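Unit 6 handout: Reading a vendor's simulation package

Product under review: Clakholm grasp simulator, sold by Zurcombe with a starter set of rendered scenes
Bring your marked-up copy of the license sheet to the lab hour.

1. What is being sold

Zurcombe sells the package as a replacement for most bench time. You get the simulator, 200 scenes and a reporting tool that turns each run into a pass or a fail. The brochure promises "up to 1000 grasps before lunch." It does not say what counts as a grasp, how long the object has to stay held, or who picked the objects.

We loaded the set in May. One scene would not open, so everything in this unit refers to the other 199.

2. Claims to be careful with

"Physically accurate contact." Accurate compared to what? The manual gives no friction values for the fingers and no bench data. A rendered finger that meets a rendered surface tells you where two shapes are. It tells you nothing about force. Ask for the numbers.

"Photo-ready lighting." Shadows and see-through materials are hard to get right, and a picking system trained on bad ones will learn bad habits. The word "ready" has no test attached to it anywhere in the manual. Partanen, the competing package from Unit 5, at least publishes its test scenes.

"Varied objects." Only 38 shapes are used in the whole set. The rest of the variety is surface and light. That may be fine for your job – decide before you pay for it.

3. Renders for discussion

Look at the face of the held object first, then at the fingers. Write down what you would need to measure before you called any of these a good grasp.
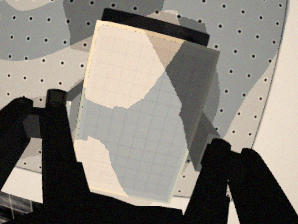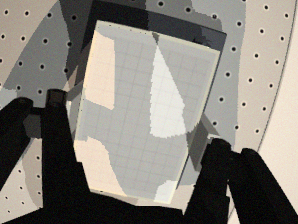
Same kind of gridded face, same perforated background. The last one has the sharpest patches of tone.

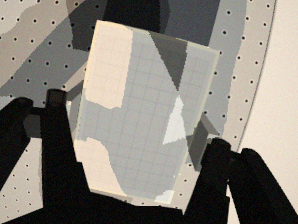 4. Questions to send the vendor

Each group sends one email. Keep it short and ask for files, since a sales call will get you adjectives.

What are the mass and friction settings for each object, and can the buyer change them?
How does the reporting tool decide pass or fail? Is a tilted object still a pass?
Has any scene been repeated on a real bench, and may we see the failures too?
What happens to our saved runs if we drop the yearly license?

5. For next time

Read the Prallora pricing sheet and work out the cost per scene, including the support plan that is listed as optional on page one and required on page four. Then write one page on whether you would spend the money on Clakholm or on more hours with a real arm. Either answer can get full marks. Quoting the brochure as evidence cannot.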